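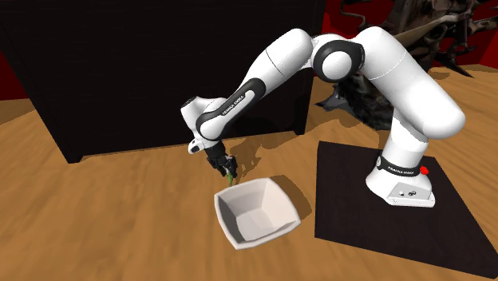
The workshop I rent a corner of, behind the old Brerkix paint store, has one rule about robots: before anything with a motor gets a turn on the shared bench, you prove it on a screen. I thought this was fussy when I joined. Now I'd defend it to anyone! The simulated version of our bench is where I spend most of my evenings, and it has nearly everything I need: a wood-grain surface, a dark mat under the base, a Franka Emika arm, and a square white bowl with sloping walls. Those walls matter more than you'd guess. A flat plate forgives a lazy drop, but a bowl with a thick rim punishes one, and with a slim green stick pinched between two fingers just above that rim you find out very quickly how good your numbers are.

My project is called Jendby, and it is meant to be a tidying program. You tell it which small thing goes in which container, and it works out the reach, the grip and the release. That's all it does. I started it on my kitchen counter with a secondhand hobby arm that had 8 screws missing and shook like a wet dog, and I loved it. But I wanted to learn on a proper seven-joint arm, and buying one was never going to happen, so I went virtual.

The first version was a list of positions typed in by hand. It worked beautifully until I nudged the bowl. The second version looks for the rim, picks a spot above the opening and comes down slowly, and this is where the fun started (and where I stopped going to bed on time). I ran it 1000 times over one long weekend in April, with the bowl shifted a little on each run. It made the drop 857 times, and I did a small dance next to the drill press.

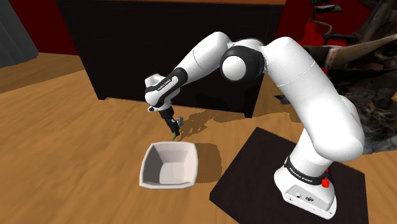
Then I went back through the misses. Most were the same mistake: the gripper opened while the far end of the piece was still over the edge, so it tipped outward and rolled off. Lowering the release height by 19 millimeters cured a big share of them. The rest come down to how the piece is held. If it tilts in the fingers, its tip isn't where the program thinks it is, and I'm still working on that. My current idea is to check the tilt halfway through the move and turn the wrist to make up for it.

Meanwhile the real build is coming together. I've bolted a new base plate to a slab of beech, swapped the worst of the hobby arm's joints, and printed gripper fingers with soft pads. A member who builds guitars gave me a lovely offcut for the cable cover. The fingers still pinch unevenly, and the left one needs a longer spring. I've ordered two sizes from Van Beek and will try the stiffer one first.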